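Sunday at the workroom, before and after lunch

Okay, so we finally did it! Consuelo Meléndez and I have been promising to sort out the back workroom since June, and on Sunday we ran out of excuses. My sister still thinks I was exaggerating about the mess (hi, Valquíria Nogueira is the one writing, if you came in through Consuelo's page).

**The desk situation**

People keep asking if it's one desk or two. It's two pale tables shoved together, and yes, the seam eats pens. They're chipped along the front and I'm fond of them anyway, so please stop sending me links to new ones.

**The cable problem**

I've been through bins, hooks, and those sticky clips from Dorkano that let go the minute the weather gets warm. Cables still end up all over the left side, black on black on black, and you have to follow one with your finger to find out what it's plugged into. My favorite trick so far is buying things with a loud label. A yellow sticker on a power adapter saves me so much swearing!

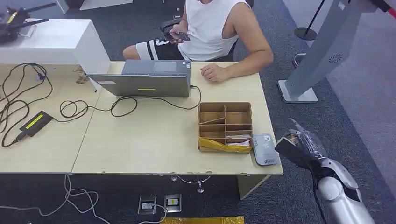 I'm also a total convert to cardboard dividers. Mine go in the drawers, one little compartment per kind of thing, and when a box gets ratty you just swap it for another. Consuelo wants proper plastic trays from Clostesen, and we've agreed to disagree until her birthday.

Next up is the shelf by the door, which has 8 dead keyboards on it and a Zoëga lamp I refuse to give away. If you want the lamp, you'll have to fight me for it.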